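Olter, the Shelf Stocker: Gallery
Posted 09/10/2020
Filed under: Builds, Shared Shop, Money Pit

Olter is the two-armed robot we have been putting together in the back bay of the Prallen shared workshop since August. Its job is to stand at a store shelf and put things where they belong. A teenager with headphones can do this for an hour's pay and a sandwich. Olter has so far cost us a good deal more than a sandwich, and it doesn't even like music.

I promised people on the Prallen message board that I would put up pictures with fewer words this time. I have managed the pictures.

For anyone new: the shelf is a real store unit, bought secondhand, and the stock is real stock. We tried wooden blocks and empty boxes for the first few weeks and Olter got very good at wooden blocks. Then we bought soda, chips and some jars with white lids, and it was like starting again, only with more sugar in the building.

The arm on the right does the picking. The left one has the same number of opinions but no work yet, so it mostly hangs out down by the floor. Getting the right gripper to come in level over the shelf, with its fingers toward the jars, took the better part of our evenings. It used to come in nose down, like a duck. 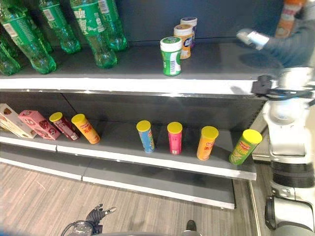

The approach is slow on purpose. Our motion planner is called Ludar (it's a folder of scripts with a name, please don't go looking for it) and Ludar has one rule we never switch off: no fast moves within 10 inches of anything that can roll. On a shelf of bottles and cans this means no fast moves. I have made coffee during a single reach. I have also drunk the coffee.

The bottles are the hard part for the eyes. Clear green plastic throws back every light in the room, and the depth readings come back with holes in them where the soda ought to be. We tried moving the lights. We tried polite language. What helped in the end was letting the software look at the label and guess the rest, much as I do in the refrigerator at home.

Chip tubes are easier. They have bright yellow lids, they are all one shape, and Olter finds them from almost any angle. The trouble is that a tube is light and tall and goes over if you breathe near it. Picking one up is fine. Setting one down is where you learn about yourself. One of the members at Prallen has asked whether a dented tube of chips is still a tube of chips, and I am happy to report that the kitchen shelf is well stocked with the answer.

The grip itself we got from a plan by Mitsotakis-Vlachou, a two-person parts outfit that sells drawings and very short instructions. Step 3 in full: "Adjust until correct." We adjusted. There were up to 18 versions of the finger pad, depending on whether you count the one that melted. The pad we kept is soft enough to hold a can and firm enough that the can knows it is being held.

For a long time the best we could do was push a can along the shelf in a thoughtful way. Getting one up off the surface, even a little, was the goal for the whole fall, and I had stopped mentioning it at dinner.

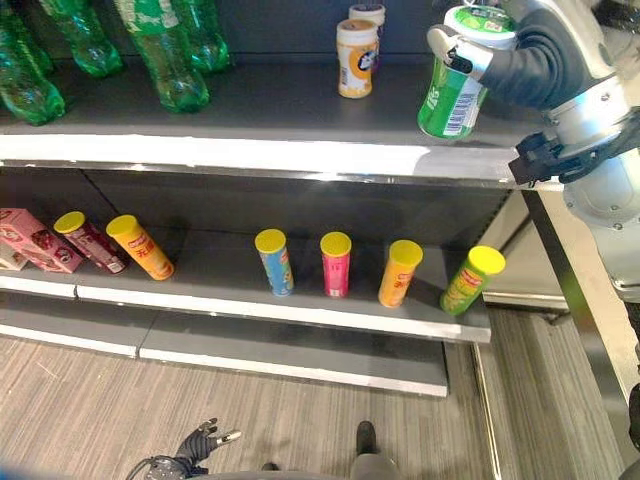 Height is not the point, before anyone writes in. A small lift is what you want when there is another shelf's worth of stock waiting to be knocked into the next bay. Lift, hold, wait for the wrist to settle, then move sideways. The holding bit looks like nothing is happening – a fair description of most of this hobby.

Next on the list is putting things back with the label facing out. Olter has no idea what a front is. As far as it's concerned a can is a can all the way around, and I find that hard to argue with at eleven at night. After that, some use for the left hand, which at the moment is the most expensive thing in the shop that isn't doing anything. There is competition for that title.

We have set ourselves 1,000 picks before we let it anywhere near anything made of glass. The tally is on the whiteboard by the door, next to the rota for sweeping up. Please stop adding to it in your own handwriting. We can tell.

Parts list and wiring notes are on the Olter project page, under the heading "Probably Right." Comments are open until the next build night.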